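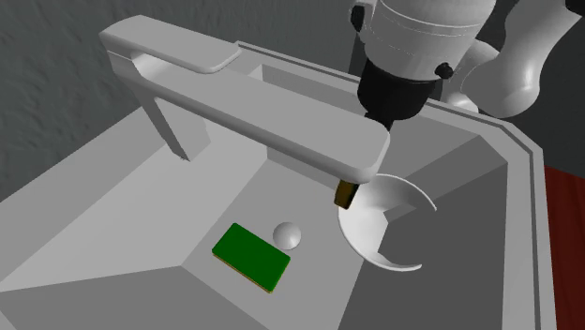

Sink and faucet, rendered view.

To: drarnberg-riders list
Date: January 8, 2026
Subject: Re: Winter route over Skandgate, and the March 60

Answers to what came up since the last ride.

The path along the Skandgate side is open again as far as the pump house. Past that it's still gravel and there are ruts where the trucks went through. I rode it on 32s and it was fine at low speed. On anything narrower I'd stay on the road until the cut-through behind the school.

The club has 2,578 miles logged for the winter challenge. Please put your rides in by Sunday night. If your computer only exports kilometers, send them as they are and mark them km. Last time some got converted twice.

The March ride is 60 miles, same start as before. We'll go out through Nassar and come back on the river road, with one food stop. The climb after Nassar is 800 feet, most of it in the first half, and there's a place to pull off at the top where we'll regroup. There will be two groups, leaving 10 minutes apart. Lights front and rear for everybody, including the second group.

Still open is whether we move the sign-up to Pliro or keep using this list. I've set up a test page there and it handles the waiver and the group choice on one form. It does want an account from each rider. I can go either way. 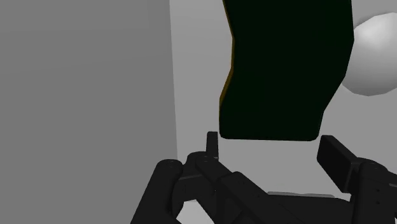 Nassar Ridge Rider wrote:

> I'd keep sign-up on the list. I already have too many
> accounts and the list has worked fine for a ride this size.
>
> On the route, could we do the loop the other way? The
> river road is into the wind most afternoons in March and
> the slower group gets the worst of it. Going out that way
> in the morning would put the wind behind us coming home.
>
> Also is the food stop before or after the climb?

Food stop is before the climb if we go out through Nassar. If we flip the loop it ends up after, at mile 41, and that's late for people who don't carry much. We could add a water stop at the Drarnberg bridge to cover that. There's a tap on the north side but I don't know if it's turned on before April. I'll ride out and check.

The other problem with flipping it is the left turn onto the county road at the bottom of the descent. Going the usual way it's a right. With 2 groups and morning traffic I don't love it, but it could be done if everybody stops and crosses on foot.

Send me a yes or no on the direction and on Pliro. One line is enough.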